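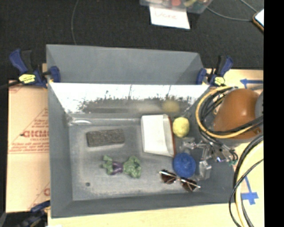

Speaker notes, Fallwood, Sun 1 November

Good morning. I work for Mevia, on the picking floor. Say slowly: I am not an engineer.

Start with the old job. One person, one bin, 103 orders before lunch. My wrists remember it.

Now the arm picks from the bin and we look after the arm. Soft toys it can do. Sunglasses are harder, ask anyone on my shift. We were 12 people in December and we are still 12, but four have changed their task - this took nearly 2 months of training.

Pause here.

What I miss is talking across the table. What I don't miss is the sore shoulder.

Next: the new rosters, then questions. Leave the pay question to the end.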